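How to Put Together Your Family's Shot Records (Even If Half of Them Are Missing)

Updated September 1, 2021

Every fall the phones at the Plemer family health desk start ringing with the same question, and it usually comes from a parent standing in a school office with a form in one hand and a toddler in the other. Where are the shot records? If that was you last year, or if you can feel it coming this year, pour yourself something to drink and let's go through it together. You can get most of this done in an afternoon, with a bit of waiting afterward for the mail and the callbacks.

What you'll need

A folder or binder (any kind at all), a pen, a phone, a photo ID, and whatever papers you already have. If you have a baby book, get it down from the shelf. If you have moved between counties or states, jot down the towns and the years as best you can remember them. Years are enough. Please don't hold everything up trying to remember whether it was March or April!

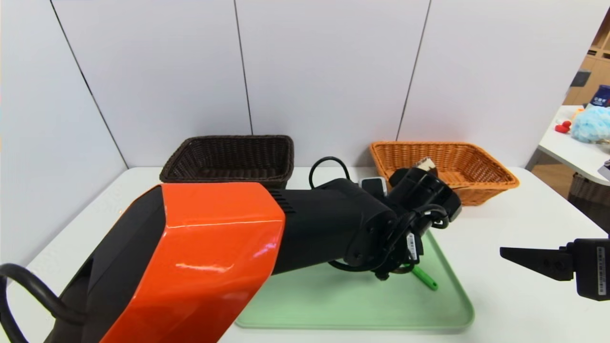 A small item held above the orange wicker basket

Step 1. Make one page for each person

Write the full name at the top, exactly as it was at birth, and then any other names the person has used. I can't tell you how many records get stuck over a hyphen or a nickname. My own middle name was misspelled on my clinic card for years and I never noticed until I needed it. Under the name, put the date of birth and the town where the person was born.

Then draw four columns: vaccine, date given, where it was given, and proof. The last column is for a little note such as "yellow card" or "clinic printout." Leave it blank when you are going by memory. A blank in that column tells you who to call later on.

Do a page for the grown-ups too. Parents nearly always skip themselves, and then a new job asks for a measles record and off we go again.

Step 2. Copy in what you already have

Go through your papers once and copy every date onto the right page. Write it just as you see it on the card, even if it looks odd to you. Abbreviations can stay as abbreviations, and the nurse will know what they mean. If two papers disagree by a few days, write both dates down and put a small star next to them – somebody at the clinic can sort it out in a minute with both papers in front of them.

Good places to look, besides the obvious ones: the back pocket of the baby book, old summer camp forms, the packet from kindergarten sign-up, travel papers, discharge papers from the hospital, and the glove compartment. I'm quite serious about the glove compartment.

Step 3. Call the current doctor's office

Ask for "a complete immunization history" for each person. Those are the words that seem to get the right sheet printed. If you only ask for shot records, you may get just the shots given at that office, and anything from an earlier doctor will be left off.

While you have them on the line, ask these as well:

Can I pick it up, or do you mail it?
Is there a patient website where I can print it myself?
Do you need a signed release for my spouse or my teenager?
Is anyone in the family due for something now?
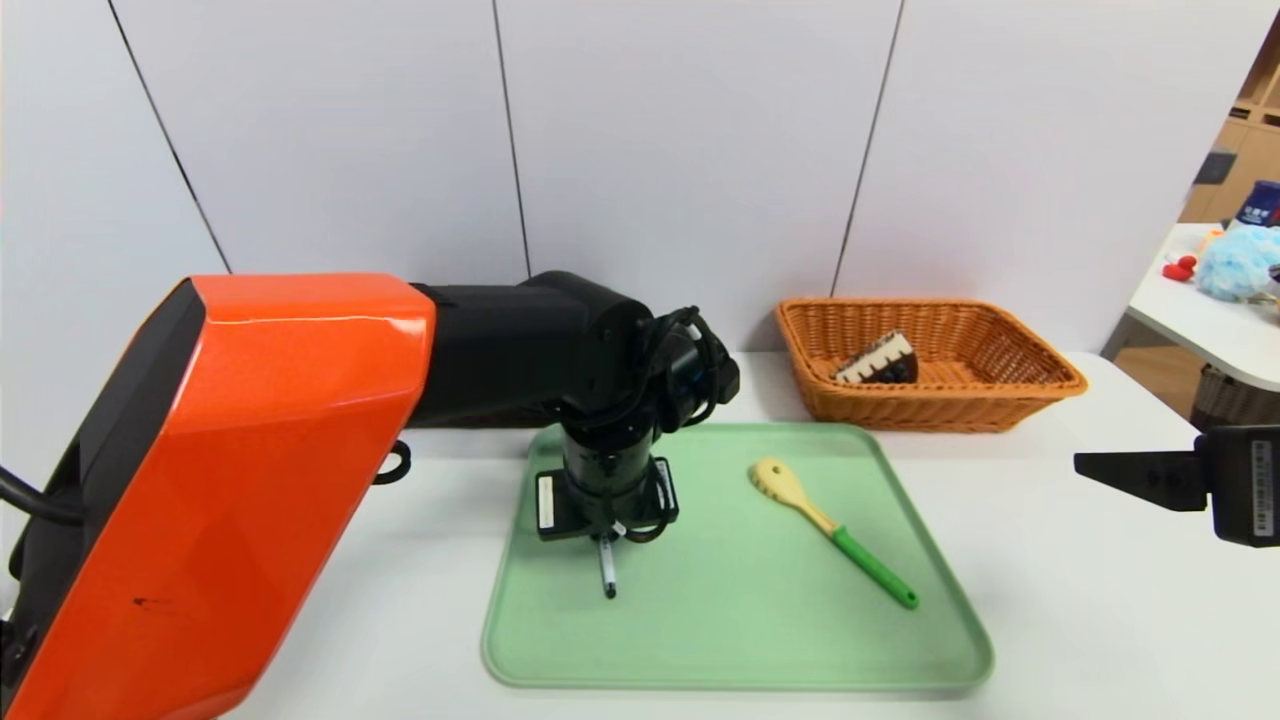

Once the printout comes, sit down and check it against your page line by line. Add what's new. If your page has a shot that theirs doesn't, call back and ask how to send them a copy of your card so they can add it. They are usually glad to have it.

Step 4. Go after the missing ones

For shots given somewhere else, try the earlier doctor first, then the county health department, then the last school the person attended. Many states keep a vaccine registry as well, and your health department can tell you how to ask for a copy. Offices close and doctors retire, so if a number is dead, call the nearest hospital and ask who took over the files. When the old Skodness clinic closed, its paper charts went to the Pudel office on Jiang Street, and folks who had been told their records were gone for good found them there in a box on the second shelf.

Keep a call list as you go. Put down the date, the office, and what they told you. We have a printed sheet at the desk with room for 22 calls, and I have seen a large family fill one up, front to back, but most people need only a few lines.

Give each office a week or so and then call again. Be friendly and be a pest. You can be both.

Step 5. What to do if a record can't be found

First of all, don't panic, and don't guess on a school form. Take your page to the doctor or the health department and show them the gaps. For some vaccines a blood test can check for protection, and for others the provider may simply suggest repeating the dose. That is a talk to have with them, and with your child's whole history in view, so please bring along any allergy notes or past reactions.

Ask the school, too, how much time you have. Many schools allow a grace period while you're waiting on papers, but the rules are different from place to place and you'll want to hear it from the school itself.

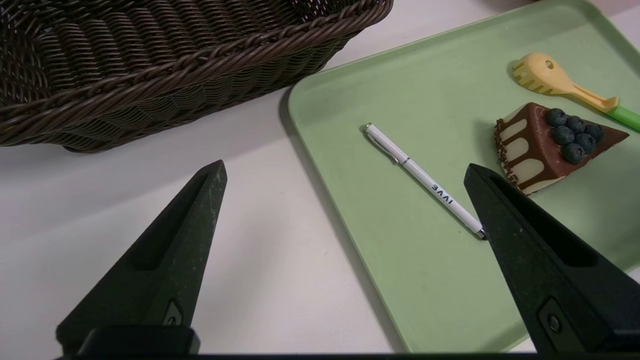
Step 6. Make copies and put them where you'll find them

Keep the originals at home in the folder. Make one set of copies for the school or day care, and one for a grandparent or a trusted friend in case of a burst pipe. Take a clear picture of each page with your phone as well, and send it to yourself in an email with the words "shot records" in the subject line, so that a search will bring it right up.

Copies at our desk are free for Plemer County families, up to 80 pages a visit, and we are open until 6 on school nights through the first week of December. Bring your ID. Bring the kids if you need to, there are crayons.

Keeping it up

From now on, take the folder to every appointment and have the nurse write in the new dose before you leave the room. Once a year, say when you buy school shoes, read through the pages and see whether anyone has a birthday coming that means new shots. Teenagers sneak up on you here. So do grandparents, who have a schedule of their own.

If your family speaks a language other than English at home, ask for an interpreter when you call. You can also bring in records from another country in whatever language they are written, and we'll help you get them matched up with the forms used here. Please don't throw any of those away, however worn they are.

Questions about this page can be left at the Plemer family health desk, or on the voicemail after hours.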